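Lockers on the second floor

The grey lockers at Zanalstead are ready to be used again. Please choose one before the end of December and write your name on a card for the holder on the door. The key stays in the lock until somebody takes the locker.

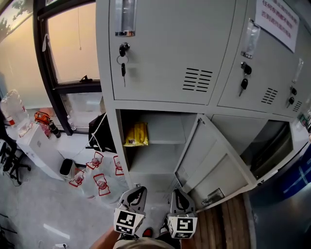 One member asked whether wet shoes may go in the lower part. They may, if they are in a bag. Food should go home with you every evening. A lost key costs 9 francs at the desk.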